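The Side Character Who Stole Putirar

I came to Putirar for the space battles, same as everybody else in my apartment that May, and I stayed for a grumpy map-maker with a bad knee. If you've seen even one season of the cartoon you know who I mean. Rendetti has maybe four lines in the pilot (one of them is a cough) and I was already gone.

She isn't supposed to matter, is the thing. The first season belongs to Cheng, the young pilot with the stolen ship and the big speeches, and Rendetti is just the woman in the back room of the Plasterura station who sells him a chart and overcharges him for it. Then he comes back to complain, and she's closed up shop and is sitting in his copilot seat with her bags packed. No explanation! I rewound it twice.
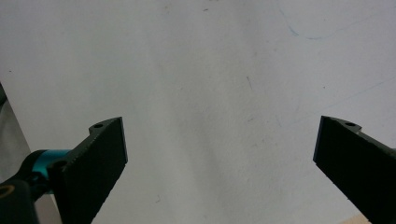
A map of everywhere she's been

What I love most is how slowly the writers let her out. We don't learn she was in the war until episode 14, and even then it's only because Cheng finds her old signature on a minefield chart and has to ask whether she drew it to get people through or to keep them in. She doesn't answer him. She goes and makes soup. The answer comes a whole season later, in a scene so short I missed it the first time because I was looking for my phone.

I talked about this for most of an evening with my friend Pao-chu Hsueh, who has a much better memory than I do and keeps a notebook on the show. She thinks the soup scene is the real start of the series, and that you could skip straight to it. I think you'd miss the cough. We did not settle it, and we got pretty loud for two grown women on a porch at 11 p.m.
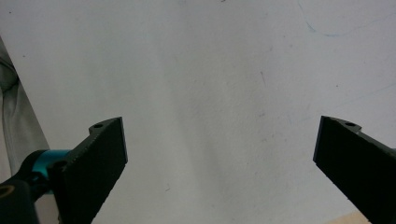

Where to start if you're new

There are 42 episodes, plus the holiday special, which I'd save for last (it's sweet but it gives away who survives Plasterura). If you only have a weekend, watch the pilot, then the three minefield episodes in a row, then the one where Rendetti teaches Cheng to fly with the screens turned off. That last one is my favorite half hour of television, and I've seen it so often that my sister can do the whole docking speech from the next room.

After that, go back and fill in the rest. Keep an eye on the charts on her wall, too, because they change from season to season and the route home gets a little longer every time. I only caught it on my third watch, and I've been pausing on that wall ever since.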